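Stakik opens its chore trials to visitors in Fluradville, and publishes every miss

FLURADVILLE, March – Can a machine put a toy away, wipe down a shelf and leave the flowers standing? Stakik, the small robotics workshop on the Fluradville canalside, has spent the winter asking that question over and over, and is now ready to share what it has found. The short answer is "some of it, on a good day, slowly" – and the team could hardly be more pleased with how interesting the long answer has become.

The programme is called Lagman. It covers 17 everyday chores drawn from homes and shops, each one tried again and again by robot arms working at an ordinary table height.

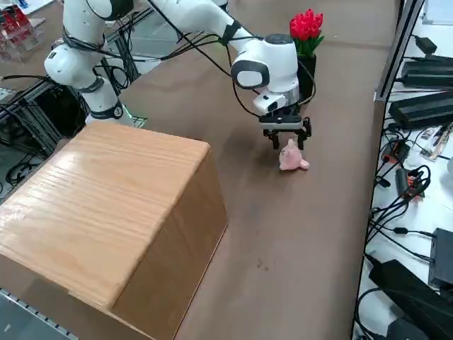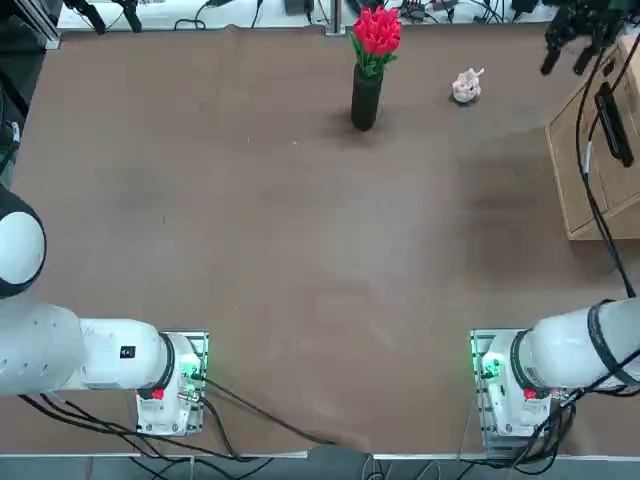 Tabletop work at Stakik: a white robot arm, red tulips and a small pink toy.

Lagman began with a complaint. Visitors to the workshop kept saying that they had seen clips of robots folding shirts and loading dishwashers, and wanted to know when they could have one. The team found this hard to answer. A clip shows one attempt, and a household needs the same job done on a wet morning with the curtains half drawn and somebody's keys in the way. So the workshop set itself a plain test: pick a chore, write down what "done" means before starting, run it, and count every attempt, including the embarrassing ones.

By the end of the winter round there were 851 counted attempts in the log. Of these, 300 were tidying jobs, the kind where something small has to be picked up from one place and set down in another without knocking its neighbours. Tidying was given the biggest share on purpose. It is the chore that parents, carers and shop staff asked for most when the team went round with a questionnaire, and it crops up inside nearly every other job as well. You can't wipe a counter until the things on it have been moved.

What machines can manage

The good news first, and there is plenty! Picking up a single object of a known size from a clear surface has become steady work. The arms handle blocks, tins and cartons well, and they don't seem to mind doing it all afternoon. Sorting by colour is in good shape too. Shop-floor jobs generally went better than household ones, as shelves tend to be straight and stock tends to come in the same box each time. Facing up a row of cartons, so that all the labels point forwards, was the team's favourite chore of the whole round, and the one most often shown off to friends.

Soft things are coming along. A year ago the workshop would have left them out altogether. A soft toy squashes when it is held, sags when it is lifted, and looks like a different object depending on which way up it has landed. The current software copes with this far better than the team expected, and several of the people who wrote it admit to having cheered out loud.

What they can't manage yet

Folding is still poor. Tea towels were acceptable if they started flat, and hopeless from a heap. Anything with sleeves was abandoned early and will come back in a later round.

Clutter is the other big one. An arm that does a tidy job with one object in front of it becomes hesitant with six, and tall, narrow things are a particular worry. A person clearing a table shifts the vase without a thought, or steers an elbow past it. For a robot, the wrist and the forearm need to be kept clear of the flowers just as carefully as the fingers, and the cables have to come along too. A lot of the slower runs in the log are slow for exactly this reason.

Then there is pace. Lagman gives each tidying attempt a limit of 60 seconds, which is generous for moving one item and would try the patience of anybody getting a kitchen ready for tea. Plenty of attempts that would have ended well simply ran out of time. They are logged as misses, and the team has resisted every temptation to extend the limit.

So, would Stakik put a robot in your house this year? No. Would it put one in the back room of a shop, facing up cartons and sorting returns with a member of staff nearby? That is starting to look sensible, and the next stage of the programme will try it out.

Next stop, a working shop

From late spring, Lagman moves part of its testing to Taltuton, the household goods shop in Fluradville's covered market. The shop has offered a stretch of its stockroom for the early part of each day, before the doors open at nine. Staff will choose the chores themselves, and they have been asked to choose awkward ones. Early suggestions include untangling coat hangers, matching lids to storage tubs and rescuing single gloves from the bottom of the returns bin. The workshop expects to do badly at the hangers and is looking forward to it enormously.

The same rules will apply as over the winter. Each chore will have its finish line written down beforehand, each attempt will be logged, and misses will be published alongside successes with a few words on what went wrong.

Come and see

The workshop will hold open afternoons throughout the spring, from two until half past four. Entry is free and children are very welcome. Visitors can watch a session in progress, read through the log, and suggest a chore of their own on the board by the door. Suggestions should be something that a person could finish in a few minutes with their hands, and nothing that involves hot water, please.

The full winter log, with the written finish line for all 17 chores, is available on request in print or as a spreadsheet. Schools, care homes and small shops that would like a talk on the results can ask for one at the same time.

Notes to editors

Stakik is an independent workshop based in Fluradville, working on robot arms for everyday jobs. Lagman is its public testing programme for household and shop-floor chores. Taltuton is hosting the stockroom trials and is not paying or being paid for them.

Journalists who would like to attend a session before the open afternoons begin should contact the Stakik press desk. Morning visits can usually be arranged.

Ends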